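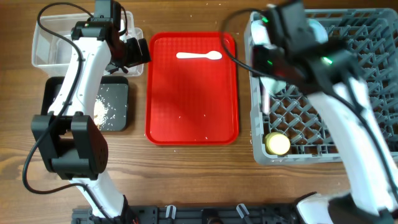
Red tray and white plastic spoon on the table

Can I use a cafeteria-style tray for sorting seeds, or do I need a real sieve set?
Asked Apr 2, 2025 by Enikő Győri

Hello everyone! I saved a lot of lettuce and poppy seed last August, more than I meant to, and it has been sitting in paper envelopes ever since with all the chaff still mixed in. Our seed swap is coming up and I'd love to bring something people won't be embarrassed to take home. The sieve sets I've looked at cost more than I want to spend on what is really a shoebox of seed. Has anyone managed with just a tray and a spoon? And how clean is clean enough?

3 answers

teixeira_garden
Oh, you'll be fine with a tray! I've done lettuce that way for years. Pick one with a raised rim, pour in a little (a spoonful at a time, really, don't get greedy), tilt it and tap the high end with your finger. The seed tends to slide and the fluff hangs back, and then you can blow very gently across the top. Do it with the windows shut. I lost most of a Grurkier packet to a breeze once and had lettuce in the gravel all summer, which my neighbors thought was charming. As for clean, a bit of chaff never hurt anybody as long as it's all dry.

Dernell
kitchen strainer. works for poppies

mossy_porch
I agree with the tilting, but poppy seed is so fine that I'd go with the strainer for that one, and then finish on the tray. A color that contrasts with your seed helps your eyes a lot. If you end up with 300 packets like I did, label as you go!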